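Two Grippers and a Chocolate Cookie: My Long Month with the Istik Parallel and the Patik Soft-Stop
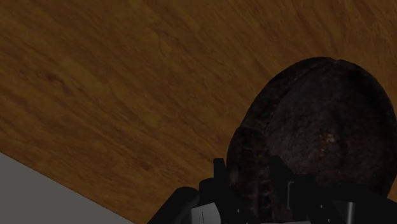
Page last changed: April, on a Thursday evening (wording in the Patik section fixed, wrist view paragraph added)

I have been promising this review to the simulation crowd for a good while now, and I kept putting it off, partly from laziness and partly because every time I sat down to write it I would open the simulator to check one small thing and it would be midnight before I looked up. So, apologies to everyone who wrote in asking whether the Istik gripper model is worth the money. Yes, mostly! But let me get there in my own way.

First, what I was comparing. I had 2 gripper models on the bench (well, on the virtual bench), both sold as simulation packages with a matching piece of hardware you can buy later if you like how it behaves. One is the Istik Parallel, the plain black two-finger one. The other is the Patik Soft-Stop, which has curved pads and a little bit of give built into the last stretch of its travel. Both were driven by the same Clirkon controller package and mounted on the same simulated arm, and I used the same wrist camera settings for each so that nobody could accuse me of favoring one. I paid for all of it myself, and neither company knew I was writing this until I pestered their support people.

My test object, for most of the month, was the big dark round thing on the wooden table. I call it the cookie. It came in a bundle of scanned food shapes, and I grew very fond of it, mainly because it is such a rotten thing to hold. The rim is rough and ridged, the outline has a dip in it, and the face is wide enough that from the wrist it fills up a good part of your view and hides whatever you wanted to look at. If a gripper is going to embarrass itself, it will do it on the cookie. I would much sooner learn that from the cookie than from a nice clean cube.

Setting up

The Istik package installs the way you wish everything would. You unpack it, point the Clirkon controller at the folder, and the fingers open and close. I made a cup of tea expecting to need it and the thing was running before the kettle boiled. The documentation is a single long page, plainly written, with the joint limits and the finger dimensions in a table near the top where they belong.

Patik took me most of an evening. The model itself is fine, but the pads are handled as separate bodies with their own contact settings, and if you leave those settings alone the pads jitter against each other when the gripper is fully closed. They hum along like a pair of bees. The fix is one line in the contact file, and it is mentioned in the manual, but on the very last page, under a heading about something else. I wrote to Patik support about moving it and got a friendly answer, so perhaps by the time you read this it will be up front.

The Clirkon package deserves a word of its own. I have used a few controller packages over the years and this one is the least fussy. You give it an opening width, a closing speed and a force limit, and it does what you told it. The force readout is a little laggy, and I would love a way to save presets by name (at present they are only numbered, so I have a sticky note on my monitor), but these are small grumbles about a tool I use every day.

How they hold

I ran 629 grasp attempts over the month, split between the two grippers, always with the cookie and always starting from a slightly shuffled pose on the table. That sounds very grand, but most of it was a script running while I did the dishes.

The Istik fingers are flat and hard. When they meet the rim squarely they hold on beautifully, and the lift is as steady as you could ask for. When they come in at a slant, though, the contact ends up on one or two of those little ridges, and then the cookie begins to turn. It is a slow, stately sort of turn, and the first few times I watched it I was sure the physics had gone wrong. It hadn't. A flat finger on a bumpy edge has very little to hold with, and a real one would give you the same trouble. Dropping the closing speed helped a great deal. So did raising the friction value, but I put that back to the default again, as I felt I was fooling myself.

The Patik pads are kinder to a bad approach. They settle into the rim a little before the force comes up, and the cookie stays where it was put. I had far fewer of those slow turns. What you lose is certainty about where the object ends up, because the give in the pads lets it shift by a small amount each time. For picking a thing up and dropping it in a bin, who cares? For setting it down in an exact spot, I cared quite a lot, and I went back to the Istik for that part of the work.

I did a shorter run with a tilted approach too, where the disc is leaned toward the fingers and the gripper comes at the lower part of it. That was hard for both. The Istik's right finger is a broad block, and when it lands on the face of the disc before the narrow one has found the rim, you get a push instead of a pinch. I had the best luck opening the fingers 4 millimeters wider than the Istik page recommends and coming in more slowly. With Patik I left the width alone and it coped.

The view from the wrist

This part I added later, after a nice note from Geert Van Beek, who wondered how much you can see past the fingers. A very fair question, and one I should have covered from the start.

With the Istik, the wrist camera gives you a good deal of black gripper along the bottom of the picture, including the sloping housing on the left and the stepped body between the fingers. You do see the left finger clearly against the rim, and that was the thing I relied on most when I was lining up by eye. The right finger is harder. It is black, the cookie is very nearly black, and in dim, even light the two run together so that I found myself looking for the thin silver strip along the finger to tell where it was. I came to be quite grateful for that strip! If you train anything on these views, I would turn the lights up a notch or vary them, and I would certainly not use a dark object as your only object, as I so stubbornly did.

The wooden table was a happy choice, I think. It is a warm brown with plenty of grain and some dark knots, and the grain gives you something to judge motion against when the arm is moving slowly. I tried a plain gray top for a day and found I kept losing my sense of how fast I was traveling. The knots did confuse my little blob detector now and then, I will admit, but that detector is confused by most things.

The Patik view is more open in the middle, as the body is slimmer, but the pads are fat and hide the exact spot where they touch. So you see more of the table and less of the contact. I went back and forth on which I liked better and finally settled on the Istik, by a hair.

Speed and fuss

Both models run comfortably on my old desktop. With the Istik I could keep 10 copies of the setup going side by side before the fan began to complain. Patik, with its separate pads, is heavier, and I had to close a few of them to keep things smooth. If you are renting time on a bigger machine you may never notice, but those of us working from the spare bedroom certainly do.

I should mention the collision shapes as well, since a reader asked. The Istik ones are simple boxes that follow the angular body closely, and I never once caught a finger passing through the cookie. On the Patik I did see the pad sink into the rim a little deeper than it ought to when the force limit was set high. Lowering the limit cured it, and the grasps were no worse for it, so I have left it low ever since.

What I'd like changed

For Istik, a second set of finger tips, please, with some texture on them or a thin rubber layer. I made my own by copying a pad from an old Pelletier gripper I had lying around in my files, and even with my clumsy modeling it cut down the turning. I would also love a lighter color option for the fingers, purely so I can see them.

For Patik, move that contact note to page one, and give us a way to lock the pads stiff for placing. One switch would do it. I would probably stop using anything else if they did.

For Clirkon, named presets. I'm tired of the sticky note.

Which one to buy

If you place things precisely, or run a lot of copies at once, or you are new to all of this and want something that works the first evening, get the Istik. If your objects are lumpy and crumbly and you mostly need them up off the table, the Patik will save you a lot of sighing. I have kept both installed, and the one loaded right now is the Istik, with my borrowed Pelletier pads waiting in the next folder over for another go at that rim tonight. I'll add the results to this page when I have enough of them, and if you've tried either gripper on something flat and round, do write and tell me what closing speed you settled on.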